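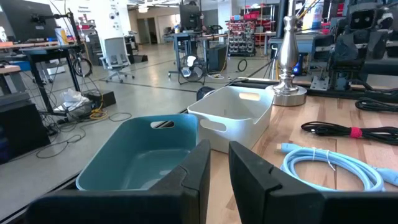 A teal bin and a white bin, side by side on a wooden tabletop.

How a Baseball Scoreboard Worked Before Electricity

When you go to a ballgame today, the score is usually on a big lighted screen. Someone types on a keyboard and the numbers change. Small ballparks did not always have screens. Many had a scoreboard made of wood, and people changed the numbers by hand. A few parks still do it this way.

What was on the board?

A hand-run scoreboard is a large wall with rows of square holes in it. There are two long rows, one for each team. The visiting team goes on top because the visitors bat first. The home team goes underneath.

Each row has nine holes for the nine innings. After those come three more holes marked R, H and E. R stands for runs, H stands for hits and E stands for errors. An error is a mistake by a fielder that helps the other team, such as dropping an easy fly ball.

Where did the numbers come from?

The numbers were painted on flat plates of wood or metal. The plates hung on hooks or slid into slots. A scoreboard needs a lot of zeros, since most half-innings end with no runs at all. It needs plenty of ones and twos, and very few nines.

The old board at Osstead Park had 960 plates when it was new. That sounds like far too many for one game, but Osstead also showed scores from other cities. Each of those games needed its own team names and its own numbers.

Who changed them?

The workers stood behind the board on a wooden walkway. They watched the game through empty holes. At the end of each half-inning, one worker found the right plate and hung it up facing the field.

Obadia Rugemalira worked behind the Osstead board for 20 seasons. He kept the plates sorted on shelves, zeros closest to the ladder. On a summer afternoon the sun heated the boards and it got very warm back there. In his first season he hung a 6 upside down. The crowd thought the visitors had scored nine runs, and the umpire stopped the game until it was fixed. After that he painted a line under every 6 and every 9.

How did they know what was a hit?

A worker behind the wall cannot decide if a play was a hit or an error. That is the job of the official scorer, who sits up high behind home plate. At Osstead the scorer used a telephone to call the board. Before the telephone was put in, the scorer waved a white flag for a hit and a red flag for an error. On foggy nights a boy ran the message out along the fence.

What about balls and strikes?

Those change after nearly every pitch, so hanging plates would be too slow. Some boards used round wooden disks on a rod. One side was dark and the other side was yellow. The worker pulled a cord and the disk flipped over. Three disks were for balls, two for strikes and two for outs. You do not need a fourth ball or a third strike, because by then the batter is finished.

What happens in extra innings?

If the score is tied after nine innings, the teams keep playing. Osstead's board had one spare hole, for the tenth. When a game went longer than that, the workers took down the first inning and started over from the left side - the total under R stayed where it was.

Try it yourself

Cut 20 squares of cardboard. Write a zero on eight of them and other numbers on the rest. Draw two rows of nine boxes on a big sheet of paper, then listen to a game on the radio and put down a square each time a team finishes batting. Make more zeros if you run out.

Words to know

Half-inning: one team's turn to bat.
Official scorer: the person who decides hits and errors.
Visitors: the team that is away from its home park.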